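Skip to content
Home | Posts | Drawers and runners | About | Search

We use cookies to remember your preferences. Accept | Manage

Why the dresser drawer sticks in January and not in July

Print this | E-mail this

Timber moves with moisture. The movement is small along the grain and large across it, and almost every sticking drawer I have dealt with comes back to somebody ignoring that difference when the carcass was sized.

The drawer in question belongs to the Callen dresser, a five-drawer unit I have had in the spare room at Wesau for 12 years. The sides are solid pine, the fronts are pine with a painted face, and the runners are plain timber on timber. The top 2 drawers bind every summer. They loosen again when the air dries out, and by the middle of winter they rattle.

Wood sitting indoors takes up or gives off water until it balances with the humidity of the room. A flat-sawn board swells more across its width than a quarter-sawn one, usually close to twice as much. Drawer sides are set with the grain running front to back, so the swelling goes into their height. The opening in the carcass doesn't grow to match. Its height is set by the front rails and the uprights, and the grain in the uprights runs vertically, so the opening stays nearly the same size all year.

I measured the top drawer sides with a dial caliper in July and again in January. The difference was more than 2 mm. The original clearance above the sides was less than that, so binding was guaranteed from the day it was assembled.

Finding the contact point

Don't start planing until you know where it rubs. Pull the drawer, scribble soft pencil along the top edges of both sides and the outer faces, refit it, and run it in and out a few times. The pencil smears where there is contact. On mine the smear was confined to the rear third of the left side, which told me the side was slightly cupped as well as swollen.

Check the runners next. A worn runner lets the front of the drawer drop and the back corner kick up into the rail above, and the symptom feels identical from the handle. Put a straight edge on the runner. Any hollow deeper than a business card should be packed or the runner replaced.

Then check the floor. A carcass standing on an uneven floor will rack, and a racked carcass pinches drawers diagonally. Measure both diagonals of each opening. If they differ, shim the feet and measure again before touching the drawer.

Removing material

Work in the humid season, when the drawer is at its largest. Take fine shavings with a sharp block plane, from the ends toward the centre so the corners don't break out. Stop when the drawer clears the rail by the thickness of a cardboard beer coaster. Seal the bare edge with shellac. It won't stop moisture exchange but it slows it considerably, and a dry spell followed by a wet week then has much less effect.

Wax the runners last. I use Akham paste wax, though a plain candle works. Avoid oil, as it swells the fibres and collects dust.

Metal slides avoid most of this at the cost of some width on each side. I would fit them to a new build and leave an old one alone.

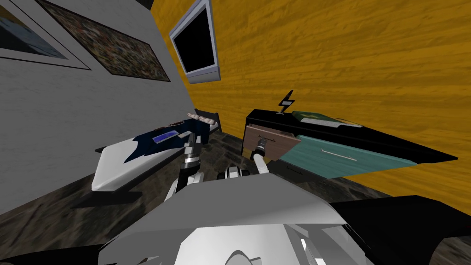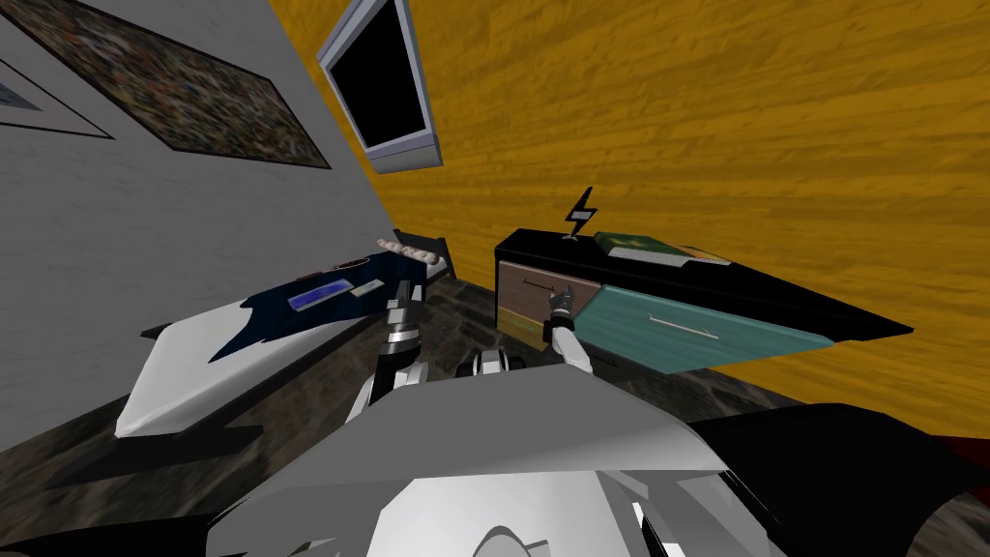
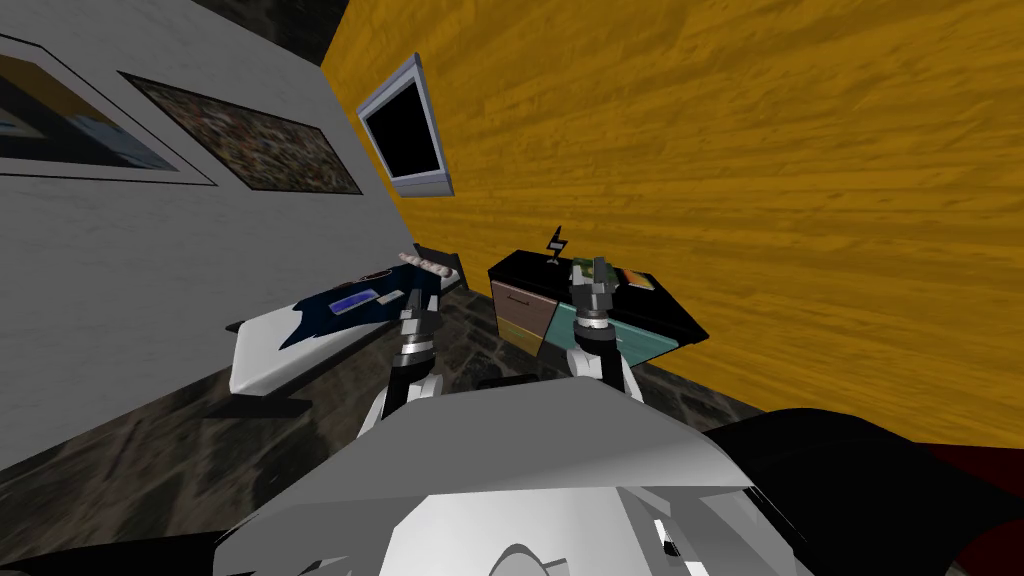
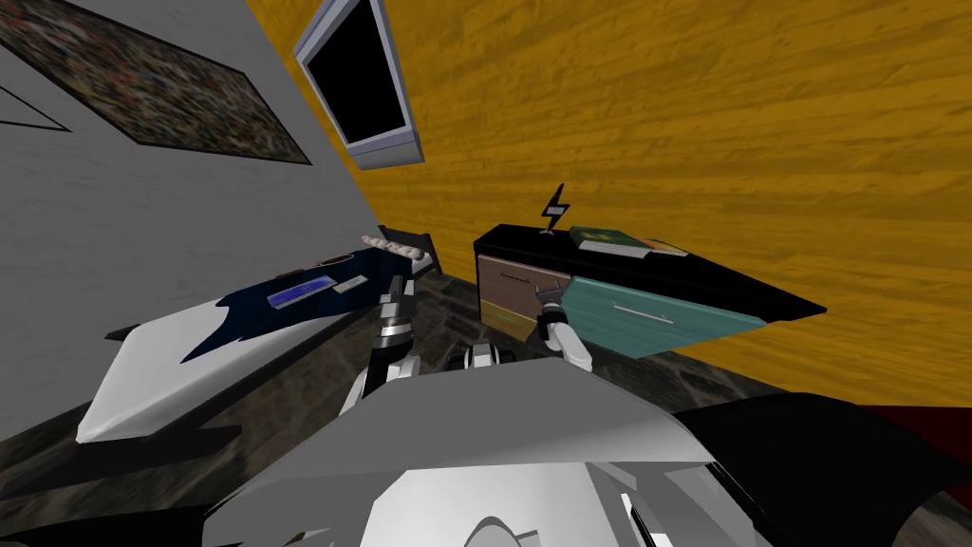 Comments (1)

Pawłowska
I'd argue with leaving old ones alone. I converted a set of 5 to side-mounted slides by cutting the drawer boxes down 19 mm and I haven't touched a plane since. You do need to check that the carcass sides are parallel first. Mine weren't, and I lost an evening to packing strips. Agree on the shellac, but do the inside face as well or the side will cup.

Older post | Newer post | Back to top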